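Ticket 3415 -- Desk 51, Flendton office
Category: Desk equipment / cabling
Status: Open, awaiting part
Priority: 4

Reported fault
Monitor loses signal at irregular intervals, usually returning within a few seconds. Keyboard drops out at the same time on some occasions but not all. User has already restarted twice with no change. Request also asks for the cables on the desk to be sorted out, as they get in the way of the keyboard.

Initial checks
Power at the desk outlet is fine. Desk 50 is on the same circuit and has had no trouble. Display settings match the Clellwood standard build. Event log has several disconnect entries in the morning and one at 14:20, all for the same port.

Loose leads on the desk were left as found until each had been traced. There is a small black plug on a thin lead, free at one end, plus several longer loops running back to the left.
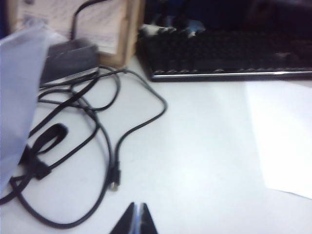 Traced from the wall end first. Two leads serve no equipment now at this desk and probably belonged to the previous user's Droden dock, withdrawn in November. Removed both, labelled and returned to stores. Remaining leads reseated at both ends.

Signal drop reproduced by moving the video lead close to its connector. Lead swapped for a spare from the Orbán box: drop still occurs, though less often. Fault is therefore more likely in the socket than in the lead. Keyboard moved to another port and typed on for around ten minutes without a dropout.

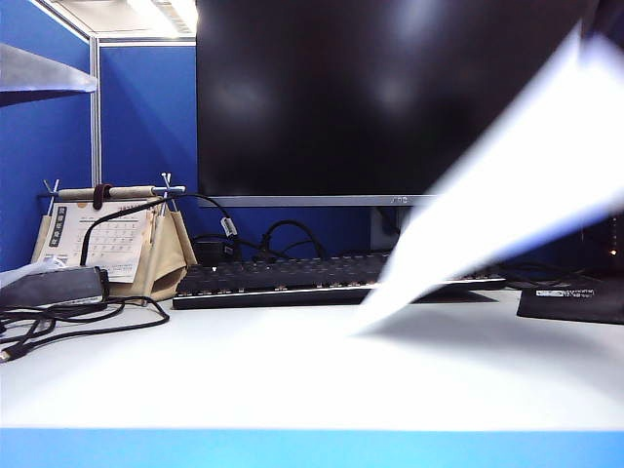 Work still to do
1. Replace the dock. Part requested from Clellwood, no delivery date given.
2. Fit cable clips along the rear of the desk, below the partition rail. Adhesive type only -- screws are not allowed in the furniture.
3. Shorten the keyboard run with a tie once the new dock is in place.
4. Retest with the original video lead before scrapping it.

Notes for next visit
Keep the calendar on the left, user wants it within sight. Do not route anything across the front of it. Bring the long ties, as the short ones will not go round the full bundle.

Update
User reports one further signal drop, just after lunch. Keyboard unaffected. Ticket stays open against the dock.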